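Against the glossy shared table

Offices and small studios have settled on the large white table as the default piece of communal furniture. Flerkwood sells one, Caltidico sells two, and the buyer is usually told that a glossy surface makes a room brighter and wipes clean. Both claims are correct. Neither has much to do with whether people can work at the thing.

The first problem is reflection. A gloss top beside a large window returns a good part of the daylight to the eyes of whoever is seated opposite. Clear objects suffer most. A plastic or glass item on a white gloss top is reduced to its bright rims, and anyone handling it has to find its edges by touch. Pale wood fares little better. A matt top in mid grey or dull green costs the same to make and gives both materials an outline.

The second problem is position. A table of this size tends to be placed where it fits, and in most rooms that means against the light. Tadeusz Witkowska, who fitted out the Buritz workrooms in March, turned the long side away from the glass and put plants in the gap. I would copy the first measure before the second. Plants filter a low sun and do little against a high one.

Cost is the usual objection. A replacement top from Akgül was quoted to me at 517 pounds, against 3,000 for a new table. A cloth mat for the working area was cheaper than either, and I have used one for a whole winter without complaint. It needs a hem, and it should stop short of the table edge so that sleeves do not drag it.

Gloss can stay in the meeting room, where the table carries cups and paper.

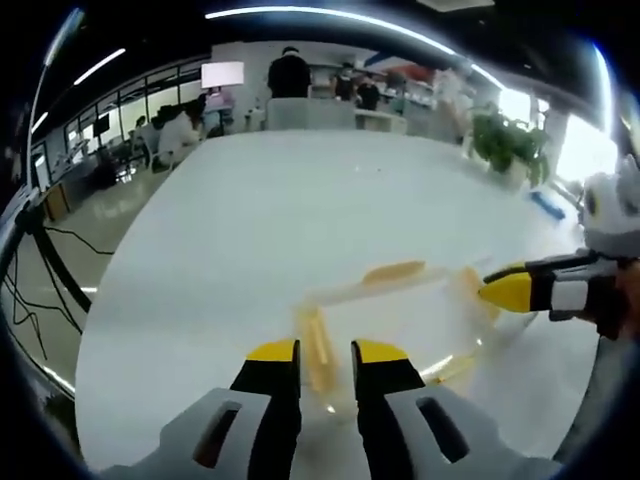
Choosing a mat

Buy a plain one, in a colour darker than anything you expect to put on it.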